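2021-12-02, bench notes, natural dye room

Second go at the walnut and madder overdyes for the Hidodcombe order. I'm writing this up while the pots cool because last time I left it till the next morning and then couldn't read my own labels (pencil on wet masking tape, never again).

Started from 468 grams of the Anari wool, the two-ply, weighed dry. It came in skeins tied way too tight, so before anything else I cut the ties off and redid them as loose figure eights with cotton string. If you're doing the next batch please do this too! The tight ties are what gave us those pale bands on the sample scarf, I'm pretty sure of it now. I kept one banded skein in the drawer under the scale if anybody wants to look at it.

Scoured with the plain soap, slow heat, then left it in the pot until I could put my hands in. The water came out yellower than I'd expect for wool sold as clean. Did a second scour on everything and that one ran clear. So add a second scour to the card for Anari. I wrote it on the card in red, but the card is also getting pretty hard to read, so somebody should copy it over.

Mordant was alum with a bit of cream of tartar, same recipe as the Nechyporuk blanket job, and I left the wool in for 24 hours with the heat off after the first simmer. I know we keep arguing about whether the long soak does anything. My feeling is that it evens things out on thick yarn and does zip on the fine stuff. No proof, just a feeling. I'd love to do a proper side by side in January when the order book is quieter, with half the skeins pulled after the simmer and half left in.

Madder next. I used the chopped root, not the powder, and rinsed it first in cold water to get the brown out. You lose a little color that way but what's left is so much cleaner. Put the root in a stocking, put the stocking in the pot, and kept the temperature low. The big Tandberg hot plate overshoots like crazy. Set it to hold and it sails right on past and then sulks for ages before it kicks in again. I ended up standing there flipping it on and off by hand with the thermometer clipped to the side, and I got a lot of podcast listening done. It went too hot once, only for a bit, and I think that's why skeins 2 and 3 lean more brick than the coral I was after. Pretty, though. I might keep that in my pocket for something else.
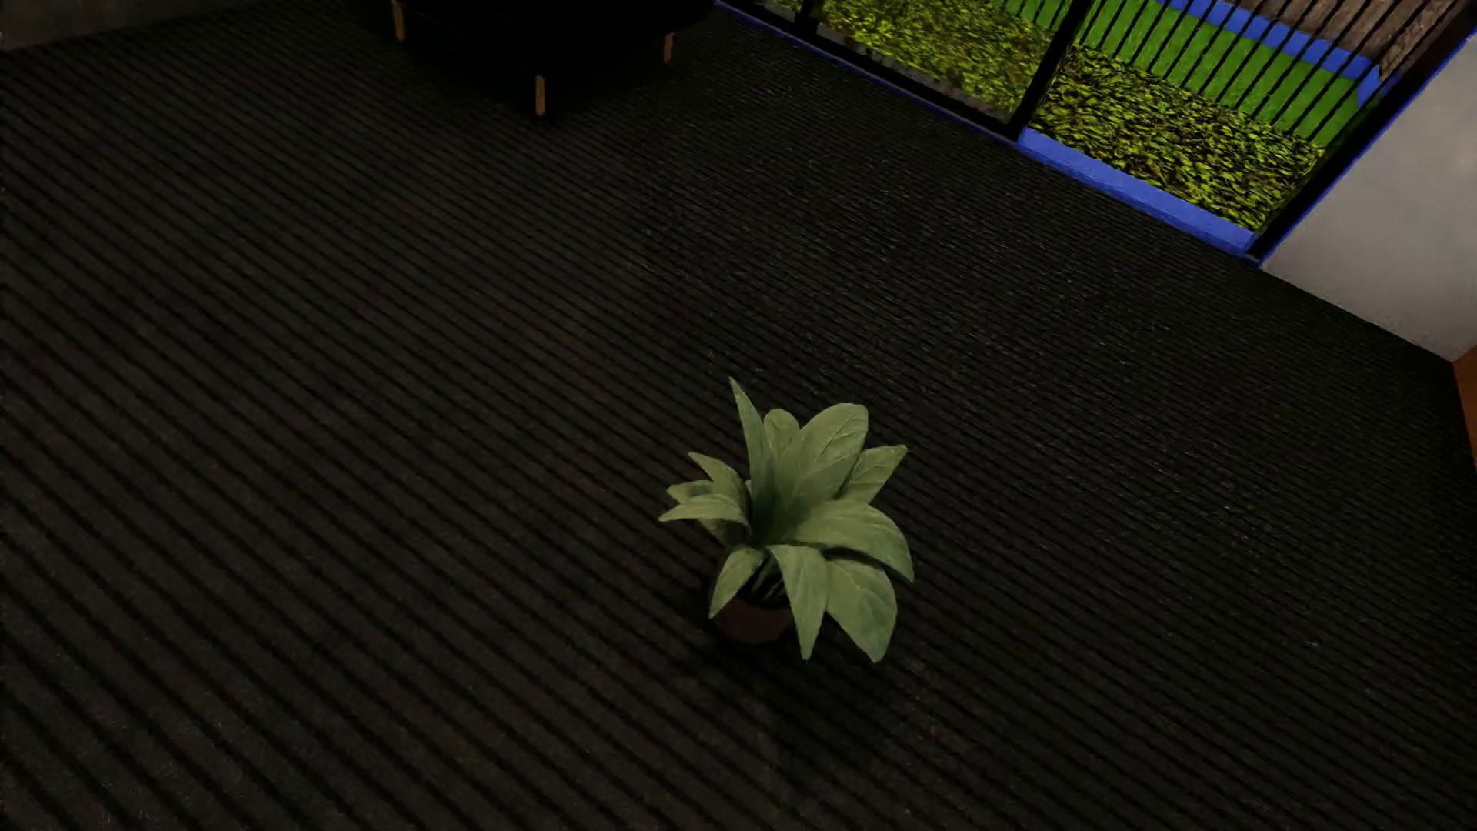
Walnut went over the top of the brick ones, since they were already heading that way. Husks had been soaking in the lidded bucket since I don't remember when, and the smell was, well, it was a walnut bucket. Strained it through the old pillowcase and then again through coffee filters, which took forever, but the bits really do get stuck in the yarn and you're picking them out for days if you skip it. Short dip, lift, look, short dip again. I stopped earlier than I wanted to because it always dries lighter and I always forget that it also keeps oxidizing for a while on the rack. Last time I went for "warm tan" and got dark chocolate.

pH: strips are out of date. The reading looked normal for our tap water but I wouldn't bet on it. New strips are on the shopping list, along with gloves in medium, because I'm the only one here who fits the large ones and even on me they flop.

Things I'd change. Cut the madder bath into two smaller pots so I'm not fighting the big plate. Tie the labels on with something that survives (Tyvek scraps from old envelopes work great, there's a stash behind the door). Weigh the wet husks before they go in the bucket, even a rough number, so the next person has some chance of matching the color.

For Hidodcombe I'm going to send snips of both the coral and the walnut over brick and let them pick. They asked for coral but they haven't seen the other one yet and I have a hunch!

Still to do: rinse the walnut skeins once they're fully cool, wash the pillowcase separately from everything else on earth, light test strips in the south window with the card folded over one half. Madder root is drying on newspaper on the top shelf, please leave it there, I want to get a second weaker bath out of it.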